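The Great Bathroom Drawer Cleanout

I put this off since March, and on Saturday I finally ran out of excuses. The drawer wouldn't open. I had to stick a ruler in the gap and wiggle it until whatever was jammed in there gave up.
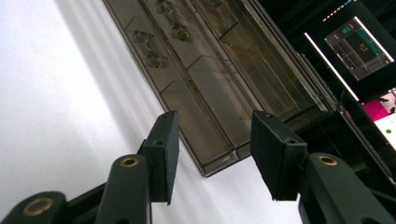
What was in the drawer

So much hair stuff! Bobby pins everywhere, a curling brush I bought in college, three half-used tubes of the same hand cream (I kept thinking I was out, so I kept buying it), and a bag of hotel shower caps. I have never once worn a shower cap. My friend Evie Whiteley came over to help, which mostly meant she sat on the side of the tub with an iced coffee and held things up and made a face until I put them in the trash bag.

We also found a receipt for $535 from when I had the sink redone, and I'd been looking for that thing for ages. Trevor Haworth, who did the work, told me to keep it for the warranty and I told him of course I would, I'm very organized. Sorry, Trevor.

The makeup problem

Makeup is the hard part for me. It feels like throwing away money, and a lot of it was barely touched. But Evie made me smell a lipstick and, well, it smelled like crayons. Into the bag it went, along with a foundation that had split into two colors and all the mascara. I did keep one eyeshadow palette that's way too old because I wore it to my sister's wedding. I'm allowed one.

Sunscreen was a surprise. Go look at the dates on yours, seriously. Mine had expired two summers ago and I took it to the beach last year and wondered why I burned.

How it's going

I sorted what was left by when I use it - morning things in front, night things behind, and the once-a-month stuff way in the back. I tried sorting by type a couple of years ago and it lasted maybe a week. Going by time of day makes more sense to my sleepy brain, and I can get out the door without digging.

The cabinet under the sink is next and I'm scared of it. There's a bottle of something blue down there that came with the house. Evie says she'll come back if I buy lunch, so probably the weekend after next, and if any of you know what to do with old nail polish, please leave me a comment. I have a whole shoebox of it and I'm pretty sure it can't go down the drain.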